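What's Under Your Plate?

By Wanpen Somboon
Updated 10/24/25

You probably use a plate every day. You put toast on it, or rice, or a slice of birthday cake, and you look at the food. Most people never look at the plate. If you pick up a clean one and turn it over, you will find a side that is made quite differently from the top.

This page is about plates: what they are made of, how they get their shape, and what the bumps and rings on the bottom are for.

What is a plate made of?

Many plates are ceramic. Ceramic is the word for things made from clay and then baked until they are very hard. Mugs, bowls, flowerpots and bathroom tiles can be ceramic too.

Clay comes out of the ground. It is made of tiny bits of rock that wore down over a very long time. When clay is damp you can squash it, roll it and press it, and it will keep the shape you give it. When it dries it gets stiff. When it is baked in a special oven called a kiln, it changes for good. You can't make it soft again by adding water.

A kiln gets much hotter than the oven in your kitchen. The baking is called firing. A lot of plates are fired more than once. 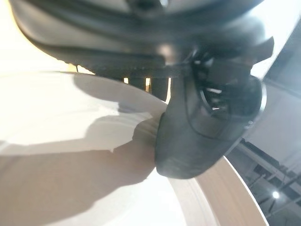

Most plates are round, and the main reason is the way they are made. A lump of clay is put on a spinning wheel or a spinning mold, and a hand or a tool presses it flat as it turns. Anything shaped while it spins comes out round. A line pressed into spinning clay comes out as a circle too. Light is a good way to look for curves on something pale. A big white round surface can look nearly blank where the light is strong, but you may still pick out soft bands that bend the same way as the edge, and a gray shadow lying across the white gives your eyes something to compare it with. Try this at home with a white plate and a lamp. Move the lamp low and to one side and watch what happens to the lines.

There are square plates as well. They are usually pressed in a mold without any spinning. Square plates have corners, and corners are easy to chip when you stack them in a hurry.

The shiny coat

The smooth, shiny layer on a plate is called glaze. Before firing, glaze looks like thin paint or cream. It has very fine powder in it, and in the kiln the powder melts and turns into a thin layer of glass. The glass sticks to the clay and covers it.

Glaze does several jobs. It keeps sauce and water from soaking into the clay. It makes the plate easy to wash. It can also add color - the maker picks the glaze, and the heat of the kiln brings the color out. Some glazes look pink when they go on and blue when they come out, so potters make small test tiles first and write the name of the glaze on the back.

Why does a plate have rings underneath?

Now turn your clean plate over (hold it with both hands, over a table or a rug). You will probably feel a raised ring. It is called the foot, or the foot ring, and it is the part the plate stands on.

The foot lifts the middle of the plate up a little. That helps in a few ways. If the middle of a plate sagged even slightly and there was no foot, the plate would rock and spin around when you tried to cut your food. A ring is easier to get level than a whole flat bottom. The foot also gives your fingers a small gap to get under when you pick the plate up.

Run a finger along the very bottom of the foot. On many plates it feels rougher than the rest, like fine sandpaper. That is bare clay. Melted glaze is sticky, and a plate with glaze on its foot could stick to the shelf of the kiln, so the potter wipes that part clean before firing.

Some plates have one ring. Some have several, one inside the other. Rings that share the same middle point are called concentric rings, like the ripples you get when you drop a pebble in a pond.

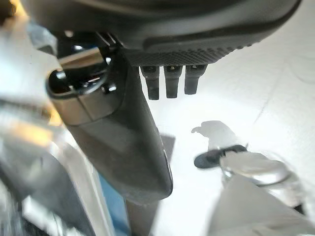
Can a plate break if it gets hot too quickly?
A plate can crack if one part of it heats up much faster than another. The hot part tries to get bigger while the cool part stays the same size, and the pull between them can split the clay. A cold plate should never go straight into a hot oven.

Writing on the bottom

Many plates have a stamp or a few words on the underside. This is called a backstamp or a maker's mark. It may give the name of the company, the country where the plate was made, or the name of the pattern. Sometimes it tells you if the plate can go in a microwave or a dishwasher. Other plates have no mark at all. Old marks are useful to people who study pottery, who can look one up in a book and find out which workshop used it and when.
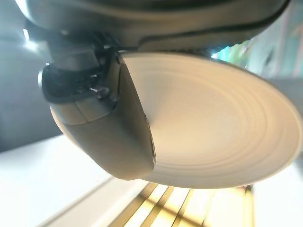 Raised rings on the underside of a white ceramic plate.

Make a plate rubbing

You need 1 clean, dry plate, a sheet of thin paper and a crayon with the wrapper peeled off.

1. Lay the plate upside down on a folded towel.
2. Put the paper over it and ask someone to hold the corners still.
3. Rub the side of the crayon gently over the paper, starting in the middle and working out.
4. Look for circles. Is the foot ring darker than the others? Is there a maker's mark?
5. Try 3 different plates and write on each rubbing which plate it came from.

Words to know

Ceramic: made from clay and baked hard.
Kiln: a very hot oven for firing clay.
Glaze: a glassy coat on pottery.
Foot: the raised ring a plate stands on.
Concentric: sharing the same middle point.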